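Olmedo Workshop — Bench Inspection Checklist
Assembly board station, June 2022

1. Work surface. Table top clear of tools and drinks. Board lies flat and does not rock.
Result: satisfactory.

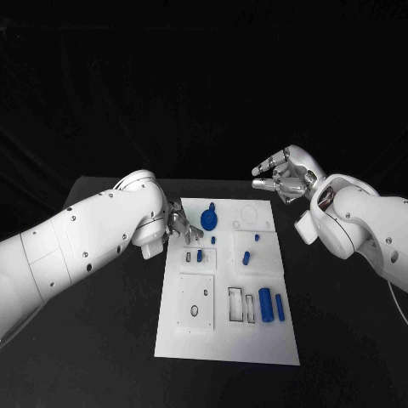
Fumine asks whether the board should be clamped. Clamping is not required at present; the matter will be reviewed in October.

2. Blue parts. Check each peg, block and ring for cracks or burrs. Damaged parts go in the reject tray — they are not to be filed down and returned.
Result: 4 pegs replaced.
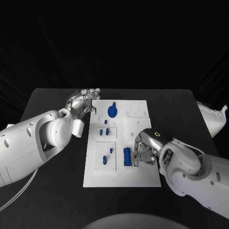 Replacement pegs are to be drawn from stores and entered in the parts log before use.

3. Holes and recesses. Brush out dust. Test the fit by hand, without force.
Result: satisfactory. One recess tight; recheck at next inspection.

4. Cables. Keep clear of the board and of the front edge of the table. 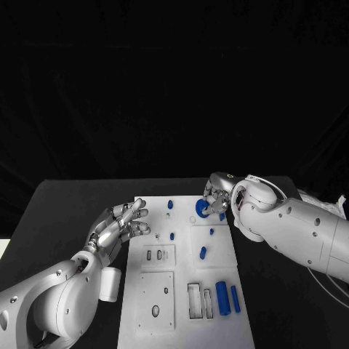

Worn sleeving must be reported the same day. Completed forms are kept in the station binder.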